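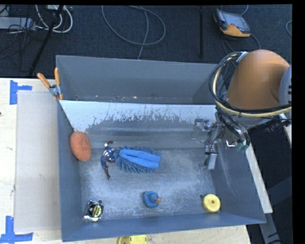

# Capítulo 3. Dónde vive cada cosa: ubicaciones, zonas y el arte de no caminar de más

Mi primer trabajo en un almacén duró un verano y consistió, básicamente, en buscar cosas. Me daban una hoja, yo la leía, salía convencidísima hacia el pasillo que me sonaba y volvía al cabo de un buen rato a preguntarle a Urszula Brzozowska dónde demonios estaban los estropajos. Urszula llevaba media vida allí y lo sabía todo: los estropajos detrás de las bayetas, las bayetas donde antes estaban los cubos, y los cubos «donde siempre». Aquello era el almacén de Grillum, un mayorista de droguería y menaje, y funcionaba de maravilla hasta que Urszula se cogía vacaciones.

Os lo cuento porque este capítulo va justo de eso, de sacar la información de la cabeza de la gente y ponerla en las estanterías. En el capítulo anterior vimos cómo entra la mercancía, cómo se coteja con el albarán y qué hacemos cuando faltan bultos. Ahora la tenemos dentro, en el muelle, estorbando, y hay que decidir dónde la ponemos.

Parece una pregunta tonta (¡pues en un hueco libre!), pero de la respuesta dependen los metros que camina cada persona al preparar pedidos, los errores que comete, el cansancio con el que se va a casa y hasta el dinero que se pierde en producto caducado. Cuando hago prácticas con mis alumnos les pido siempre que sigan a un preparador con una libreta y dibujen su recorrido. El dibujo suele parecer un plato de espaguetis.

## Tres palabras que vamos a usar mucho

**Ubicación.** Es el sitio concreto donde se guarda un artículo, y tiene nombre propio. Una estantería entera es demasiado grande para serlo. Si el código os lleva a un lugar y todavía tenéis que rebuscar, la ubicación está mal definida. En este libro las escribiremos con pasillo, módulo, nivel y hueco, por ese orden.

**Zona.** Un conjunto de ubicaciones que comparten algo: la temperatura, el tipo de producto, la velocidad con la que sale o simplemente el tamaño de la caja. Las zonas se pintan en el plano antes que las estanterías, aunque he visto hacerlo al revés muchas veces y luego vienen los lloros.

**Referencia.** Cada artículo distinto que manejamos. El mismo detergente en botella pequeña y en garrafa son dos referencias, por mucho que el cliente diga «el detergente de siempre».

## ¿Sitio fijo o sitio libre?

Hay dos maneras clásicas de asignar ubicaciones. En la **ubicación fija**, cada referencia tiene su hueco reservado, esté lleno o vacío. Se aprende rápido, la gente va casi con los ojos cerrados y no hace falta un gran programa informático. A cambio, se desperdicia espacio: el hueco del protector solar sigue reservado en pleno enero, tan tranquilo.

En la **ubicación caótica** (sí, se llama así, no me lo invento) la mercancía va al primer hueco adecuado que quede libre y el sistema apunta dónde. Se aprovecha muchísimo mejor el local, pero dependéis por completo de que alguien registre cada movimiento. Un solo palé colocado sin leer la etiqueta y ya tenéis un artículo que existe en la pantalla y que no aparece por ningún lado.

En la práctica, casi todos los almacenes que conozco mezclan las dos: fija en los niveles bajos, donde se prepara el pedido, y caótica en los altos, donde se guarda la reserva.

## El caso que nos acompañará: Nirka

A lo largo del capítulo trabajaremos con Nirka, una distribuidora de artículos de limpieza con 422 referencias en catálogo. Cuando Dong-hyun Wang se hizo cargo de la nave se encontró los productos colocados por orden alfabético. ¡Alfabético! Las escobas tocaban a un lado, los recogedores a la otra punta, y todo el mundo que compraba una cosa quería también la otra.

Dong-hyun sacó el listado de salidas de marzo y lo ordenó de mayor a menor. Vio que 81 referencias se llevaban la inmensa mayoría de las líneas de pedido, y esas fueron las primeras que mudó, a los módulos más cercanos a la mesa de expedición y a una altura cómoda, entre la cadera y el hombro. El resto tardó más y dio bastante más guerra, como veremos en el apartado de rotación.

## Antes de seguir

Coged papel y pensad en un lugar que conozcáis bien, puede ser la cocina de casa o el cuarto de material de vuestro instituto. Apuntad diez cosas que se guarden allí y contestad por escrito:

- ¿Cuáles usáis a diario y cuáles un par de veces al año?
- ¿Alguna de las diarias os obliga a agacharos o a subiros a una silla?
- Si tuvierais que explicarle a un desconocido dónde está cada una, ¿qué código le daríais?

Guardad la hoja, que la vamos a necesitar en el apartado siguiente, donde le pondremos letras A, B y C a cada artículo.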